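Hand-held gripper jaw fault: frequently asked questions

Priltley workshop, Konitex hand-held grippers. Last updated 02/11/2022.

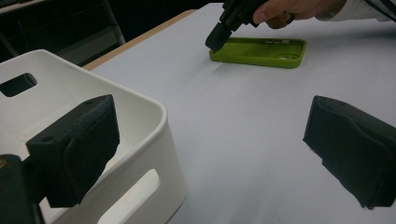

What went wrong?

On some Konitex grippers the jaws did not open fully when the operator let go of the trigger. They stayed part closed, sometimes by only a few millimetres, and the recording software carried on as if they had opened. Most of the affected recordings are pick-and-place jobs with thin items such as phone cases, where a small error in jaw opening matters most.

Is it dangerous?

The grip force is low and we have had no injuries. There is a pinch risk if you put a finger between the pads to free a stuck jaw and the spring then lets go. Do not do this. Follow the steps under "What should I do if the jaws stick?".

Which units are affected?

Grippers with a serial number below 1454. Units from 1454 upwards left Allstead with the newer return spring. The serial number is on the underside of the handle.

What causes it?

The return spring loses tension with use. On the units we opened, the sliding rail also had fine dust from the finger pads in it, and the two together were enough to hold the jaw back. A worn spring on a clean rail usually still works — just slowly.

How do I check my gripper?

Switch off recording. Squeeze the trigger fully and release it 10 times, watching both fingers. They should come back to the end stop every time without help. If either one stops short, even once, the unit fails the check. Do this before each shift, and again after every 500 grasps.

What should I do if the jaws stick?

1. Release the trigger and keep your other hand away from the pads.
2. Put the gripper down on the table with the fingers pointing away from you.
3. Unplug the cable.
4. Tie a red tag to the handle and hand the unit in at the bench.

Do not push the jaws apart with a screwdriver. Two rails have been bent that way.

Can I clean the rail myself?

You can brush it out with the dry brush from the kit. No oil, no spray. Oil collects pad dust and makes the fault worse.

What happens to recordings already made?

We have set aside 81 sessions where the logged jaw opening does not agree with the video. These are kept in Urio under "hold" and should not be used for training until they have been checked. You do not need to record them again unless you are asked to.

Does a failed grasp mean the gripper is faulty?

No. Items slip for plenty of reasons. Mark the attempt as failed in the usual way, then do the release check if you have any doubt.

When will the new springs be fitted?

Parts are on order and fitting is planned for December. Units that pass the check can stay in use until then. Tagged units stay at the bench.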